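Last updated 29 Aug 2022

I get the same handful of emails every time I open the order book, so I've put my replies in one place. Have a read, and if yours isn't covered, drop me a line through the contact form.

## Ordering

**Do you make cakes all year round?**

Nearly! I bake from my own kitchen under the name Tufa, and I stop for most of November to have a proper rest and try out new flavours. Everything else on the calendar is fair game.

**How much notice do you need?**

Three weeks for a birthday cake, longer for a wedding. I can sometimes squeeze in a small order sooner – brownies, a plain sponge, that sort of thing – so it's always worth asking.

**What's the biggest cake you'll do?**

My top size feeds 94 people if you cut it in the small finger slices that caterers use. If you cut it like my family does, you'll get far fewer out of it. For a bigger crowd I'd suggest a main cake plus a couple of plain cutting cakes kept in the kitchen.

**Do I pay a deposit?**

Yes, £20 holds your date and comes off the final bill. I can't give it back if you cancel in the last week, as I'll have done the shopping by then.

## Flavours and diets

**Can you do gluten free?**

I can use gluten-free flour, and my almond and orange cake never had any flour in it to begin with. But I have ordinary flour in the same kitchen, so please don't order from me if you're coeliac.

**Is the Stema a chocolate cake?**

Sort of. It's a dark sponge with coffee soaked through it and a layer of sour cherry jam. People expect it to be very sweet and it isn't. If you want full-on chocolate, go for the Dallico (fudge icing, and plenty of it).

**Can I have fresh flowers on top?**

Lovely idea, but check with your florist that they're safe to go on food and haven't been sprayed. I'll leave a flat space for them and you can pop them on at the venue.

## Getting it home

**Do you deliver?**

Within half an hour's drive, yes. Tiered cakes always come with me, whatever the distance, and I'll quote for the petrol.

**Where in the car should it go?**

On the floor of the boot, flat, with something grippy under the box. Never on a lap or a sloping seat! Turn the heating down too.

**Do I keep it in the fridge?**

Buttercream is fine in a cool room overnight. Anything with fresh cream goes in the fridge, then comes out half an hour before you eat it.

**Can I borrow something to serve it on?**

You can. I lend out stands and trays for the weekend, and all I ask is that they come back washed.
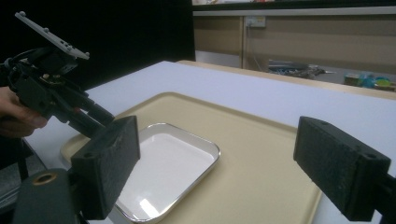
*White tray with a silver-coloured rim, on the large beige one*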